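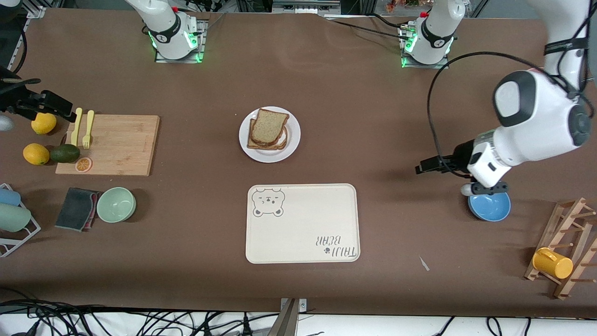
Grinder service, Clellow Street roastery

The Gesden grinder goes offline on 19th September for a burr change. The current set has passed 3000 kg and fines have crept up on the last two sieve tests. Wholesale orders for ground coffee will ship a day late -- whole bean is unaffected.

After the change, espresso settings will sit 2 to 4 steps coarser until the burrs season. Filter customers should see no difference in flavour.

Recent items
Decaf lot 509 now in stock
Bednarek kettle descaling
November roasting calendar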